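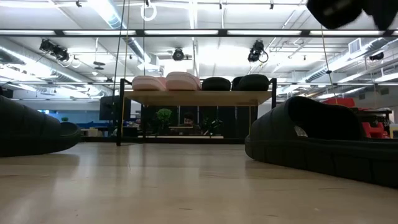 Search this board Go Advanced Search

Siren test vs. text alerts for the October drill

kgate_eoc
We are a mid-size county with one chemical site (the Joly plant) and 179 households inside the inner planning zone. For the October drill my director wants to skip the outdoor sirens and use only Jilura text alerts. Her argument is that the sirens bring 911 calls every time we sound them. I would like to hear from people who have run it both ways. The drill is on a Saturday, 10 a.m. start.

nverbruggen
Run both. We tried text only in Plalham two years ago and the numbers looked fine on the vendor screen, but "delivered" only means the carrier took the message. When we went door to door afterward, a lot of people had seen it an hour late or had the phone in another room.
Nele Verbruggen

dutyofficer7
I disagree with that. A siren tells people something is wrong and nothing else. Half of ours think it means tornado. A text can say shelter in place, close windows, turn off the AC. If the goal of the exercise is to test protective action, the text is what you should be testing.

nverbruggen
You can't act on a text you haven't seen. I'm not saying the siren is enough by itself.

kgate_eoc
What did you do about the 911 calls?

nverbruggen
Postcard a week ahead, notice on the water bill, and a recorded line with its own number. We still got calls, but dispatch had one extra person on from 9:30 to 11 and it was manageable. Tell dispatch the exact minute. We told them "mid-morning" the first year and they were not happy.

cgautier
I work on the industry side at Plasusitz. Please also decide who pushes the button. In our last exercise the plant thought the county was activating and the county was waiting for the plant. It took 7 minutes on the phone to sort out, with everyone on the call having a copy of the same plan. The plan said "the responsible party will activate."
Clémence Gautier 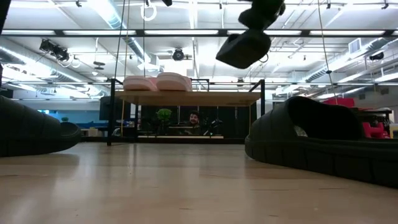

Two black slides on a light wood tabletop.

dutyofficer7
That is a good point and probably worth more than the siren question. Ours names the position and a backup for each shift.

old_radio
Tone alert radios. We handed out roughly 1,000 of them and they work when the cell network is jammed.

dutyofficer7
They work if they're plugged in. We checked 90 homes and most of the radios were in a drawer with dead batteries.

old_radio
Then do a battery swap every fall. We do ours with the fire department's smoke alarm visits and the radios stay on.

kgate_eoc
No budget for radios this year, but I'll put it in for next. Going back to the director with this: sirens and text together, text goes out first, sirens two minutes later, dispatch gets the exact time in writing. I'm also going to rewrite the activation line in the plan before we do anything else.

nverbruggen
Why text first?

kgate_eoc
So that anyone who hears the siren and picks up the phone already has the message on it.

cgautier
We do it in the other order, but I can't say there was much thought behind it. Please post the call volume when you have it. Ours is only broken out by hour, so it isn't much use for comparison.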